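The bus let Nhàn Nghiêm off at the Vunden gate with eleven other people and then sat there with its engine running. It was the last open day before the plant shut for the new year, and the guard had a paper list and a pen tied to a brick.

"Badge stays on the outside of the coat," he said.

She moved it to the outside of her coat.

She had worked at Ollisitz for 29 years, most of them on the packing floor, the last four in the office above it. The letter from Vunden had come in April, addressed to the floor manager, who was off with his back, and so it had gone into her tray. It invited Ollisitz to see the Dillirell picking cell before making any decision. As far as she knew there was no decision to make. Then in the fall there was one, and they sent her.

A young man named Lappalainen took the group through. He walked backward, like a guide in a museum, and he was good at it. He showed them the canteen first, for some reason, and then the loading bays, and then a long wall of parts bins with labels in two languages. A man from a bakery supplier asked if the coffee was included. Lappalainen said it was and they all went back to the canteen.

The cell itself was behind glass. It was smaller than she had pictured. The arm reached down into a crate, took out a carton, turned it and set it on the belt, then went back. It did this for a while and people stopped watching and looked at their phones.

"How many an hour?" the bakery man asked.

"Three hundred eighty-four, with this carton," Lappalainen said. "It depends on the carton."

Nhàn wrote down 384. On a good day, with the radio on and no one talking to her, she used to do better than that. She had done it with two fingers taped, the winter the heating was out. She didn't say so. It wasn't the kind of thing you said to a person who had given you coffee.

"What does it do with a crushed one?" she asked.

"Crushed how?"

"The corner pushed in. From the truck."

Lappalainen thought about it. He said they trained for that. He said if she had 30 minutes at the end he could show her the simulator, where they did most of the training, and she said the bus left at four. He looked at the clock and said they had time if they skipped the film.

So the others went to see the film and she followed him up a flight of metal stairs to a room with six desks and a plant on the windowsill. There was no one else in it. He pulled out a chair for her and logged in with two wrong passwords and then a right one.

"Everything that arm does down there, it did up here first," he said. "Run 812 is the one I like. Hang on."

He typed. She took off her gloves and put them in her pocket.

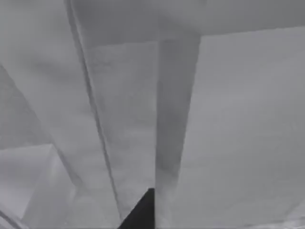 Nhàn had never liked being shown things on a computer, going back to when Ollisitz bought the inventory program and a woman came from the city to teach it in one afternoon. She leaned in anyway. It was all gray, pale flat pieces meeting at straight edges, and one tall bar coming down through them that was darker than what lay on either side of it. "Is that the finger?" she asked, and he said that was most likely what it was, very close up. She looked at the black wedge beside the bottom of it, the only really dark thing there, and asked if it was a hole. He said he would have to check.

"There's no writing on anything," she said.

"It doesn't need writing."

"Ours have a stamp. This side up."

He wrote that down on a sticky note and put it on the edge of the desk, where there were other sticky notes.

She asked him who decided when a run was good enough. He said he did, usually, or the woman at the next desk. She asked how long it took to learn to do that — to look at something like this and know. He said a year, maybe less. He asked how long it had taken her to learn the floor.

"A week," she said. "Then a long time."

Someone called his name from the bottom of the stairs. The film was over and the bakery man had lost his badge. Lappalainen gave her a folder with the prices in it and a pen that said Vunden, and they went down together, her in front, holding the rail.

On the bus she opened the folder and read the first page twice. Then she got out her report form, wrote December 29, 2020, in the box at the top, and under "Questions outstanding" she wrote: crushed corners. She thought about it and added: ask them to send somebody to us.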